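Jornada de puertas abiertas en Trencombe

18 de julio de 2024

El taller de ropa doméstica de Stinside abrió sus puertas por la mañana. Llegamos en autobús y entramos en el segundo turno. La visita dura 80 minutos y empieza en la sala de doblado.
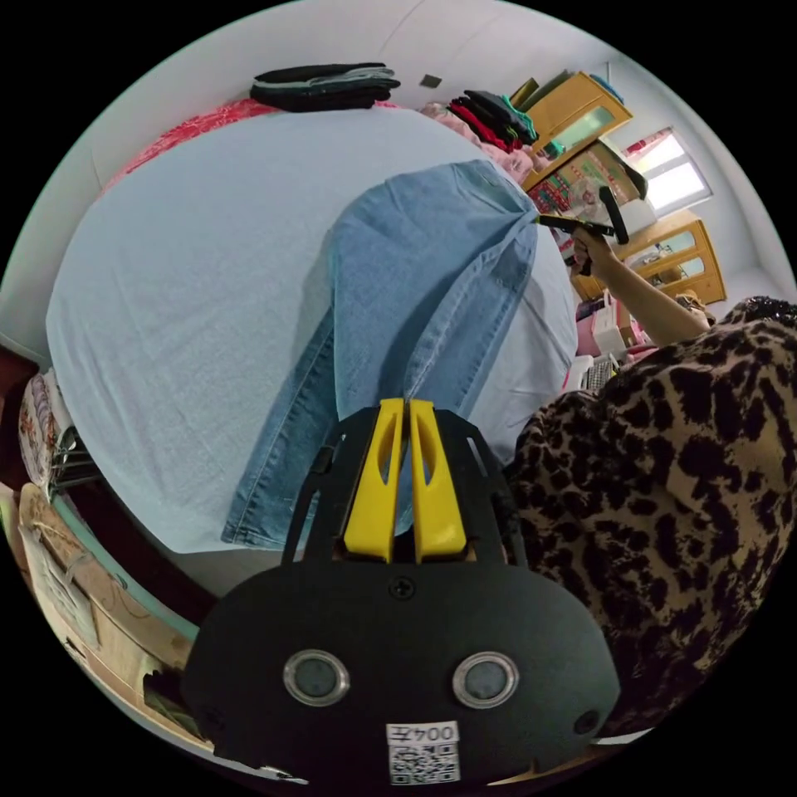 Doblar sobre la cama cansa menos la espalda que hacerlo en una mesa baja, según nos explicaron. La sábana, azul claro, estaba bien estirada y encima habían extendido unos vaqueros en diagonal. Las pilas ya dobladas se dejan al fondo.

También vimos una prenda vaquera plegada. En Stinside prefieren el pliegue a lo largo, que ocupa menos en el cajón.
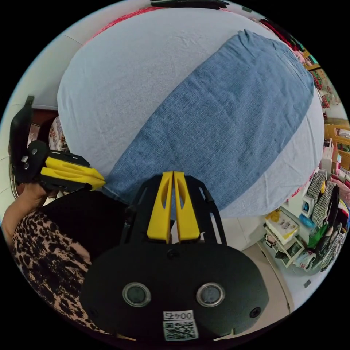 Almacén Prurno

Segunda parada, más breve. Guardan unas 140 cajas de ropa de temporada, que salen en septiembre. La entrada es gratuita, con reserva previa.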